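About us – Bomis

Hi, I'm Jade Kowalchuk, and I started Bomis with Ravinder MacLeod because we both hated watching robots fumble cloth. 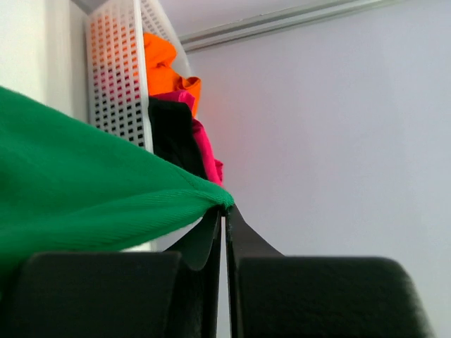
We're a small research company in Tridthorpe, up above the old Prullgate print shop (the stairs are steep, sorry in advance), and we work on one narrow thing: getting robots to pick up soft stuff and put it where you wanted it. Shirts, towels, napkins, all the floppy things that never look the same twice.

Ravinder and I met at a job where we programmed arms to move metal parts. Metal parts are lovely! You tell the arm where the part is, and the part is there. Then a customer asked if the same arm could sort clean laundry, and I said sure, how hard can it be, and that question pretty much ate the next stretch of my life. We quit in November and set up on our own with 2 secondhand arms and a folding table that is still in use.

What we do all day

Our main project is called Yurt. The name comes from the shape a towel makes when you pinch it in the middle and lift, and we've given up trying to find a more serious one.

Most of the robot systems we'd worked with picked a grab point on the cloth first, from a camera up high, then went in and closed the fingers. That works fine on a towel lying flat. In a full basket it goes wrong a lot, because the fabrics overlap and the robot grabs two things at once, or gets a good hold on one thing in a spot that's no use for whatever comes next.

With Yurt we do it in two steps. The arm takes a quick, not very fussy grip and pulls a little. Then the camera at the wrist looks at how the cloth is hanging and folding near the fingers, and the software decides whether to keep going, let go, or slide along to a better place. We're after corners and hems mostly, since a shirt held by the hem is a lot easier to fold than one held by the belly. The little pull is the important part. You learn a ton about a piece of cloth by tugging on it – people do it without thinking when they dig through a drawer.

How it's going

Pretty well, with some embarrassing gaps. In our last round we ran 300 picks with the old way and then the same number with Yurt, using the same baskets of mixed clothes in bright and dark colors. Yurt brought up one item on its own noticeably more often, and it was much better at ending up near an edge. It's also slower. All that looking and re-gripping adds up, and if you stood there with a stopwatch you'd get bored. Noémie is working on skipping the second look when the first grip is clearly fine.

Black clothes are still a headache. Folds in dark fabric hardly show up for the camera, so the software guesses, and it guesses with far too much confidence. We've tried more light and we've tried different light. Right now we're trying to teach it to say "I don't know" and tug again, and I like where that's heading. Stretchy leggings are their own problem and I'd like not to talk about them.

Who we are

Noémie Grewal writes most of the learning code and can tell from across the room, by the sound of the motors, that a run is about to fail. Gøran Lunde builds the grippers. He has gone through 30 versions of the fingertips, and he keeps the bad ones in a jar on his desk so we don't try them again by mistake. Darlene Hawthorne ran a hotel laundry before she came to us, and she fixed more of our thinking in her first week than I'd like to admit. (We'd been testing on ironed shirts. She laughed for quite a while.) Ravinder looks after the experiments and the money, and I do the planning, the writing and a great deal of refolding.

Working with us

We like hearing from laundries, clothing recyclers and anyone else with a lot of cloth to move, and from students who want to try things on a real arm. Bring clothes if you visit! Old, odd-shaped, lined, fuzzy, whatever you've got. You'll get them back, probably not folded very well.

If you'd like to come by, write to us first so someone can be at the street door. Afternoons are best, as mornings are when we do our long runs and we aren't much fun to talk to.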